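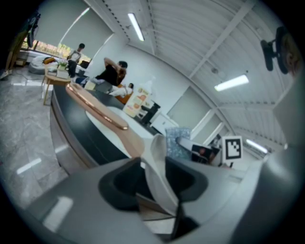

L'entretien des sols polis est un métier que l'on apprend surtout le soir, quand les visiteurs sont partis. La personne que j'ai interrogée le pratique depuis seize ans, dont sept chez Humier, à Istmont. Elle a accepté de me parler pendant sa pause, avec un café qu'elle a laissé refroidir. Je lui ai demandé d'abord comment elle juge un sol en entrant dans un hall. Elle m'a répondu qu'elle regarde en premier les lumières du plafond. Sur un sol gris à l'aspect de marbre, elles font de longues traînées blanches entre les carreaux et le pied d'un comptoir. « Je me baisse un peu et je suis la ligne blanche, dit-elle. Si elle tremble à un endroit, je note l'endroit. »

Nous avons ensuite parlé des produits. Elle se méfie des détergents trop forts, et surtout du vinaigre, que beaucoup de gens utilisent encore à la maison. « Le vinaigre attaque le calcaire, et le marbre, c'est du calcaire. On m'appelle après, pour une tache mate qui ne part plus. » Pour le lavage courant elle emploie un savon neutre, très dilué, et deux seaux. Elle change l'eau plus souvent que son contrat ne le demande.

Son équipe compte six personnes. Elles s'occupent de plus de 90 halls et couloirs, parmi lesquels l'ancien magasin Ferreira, dont l'escalier en pierre claire lui donne beaucoup de travail. Les marches sont creusées au milieu et la machine n'y passe pas. Elle les fait à la main, de haut en bas, avec un tampon blanc. 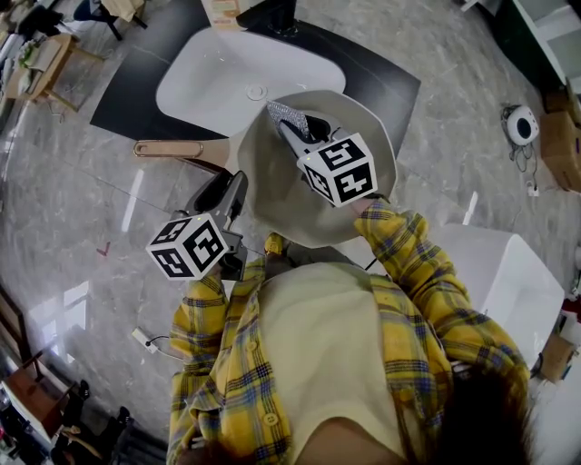 Une lectrice, à qui j'avais parlé de cet entretien, voulait savoir s'il faut cirer le marbre chez soi. J'ai transmis la question. La réponse est non, ou très rarement : la cire jaunit, elle retient la poussière, et pour l'enlever il faut un décapant. « Un chiffon en microfibre, de l'eau tiède, et on sèche tout de suite », m'a-t-elle dit.

En mars, elle a suivi une formation chez Skondero sur le polissage au diamant. Elle en garde un bon souvenir, mais elle trouve que l'on y parlait peu du bruit. Elle porte maintenant un casque et prévient les voisins par un mot dans l'entrée avant chaque chantier de nuit.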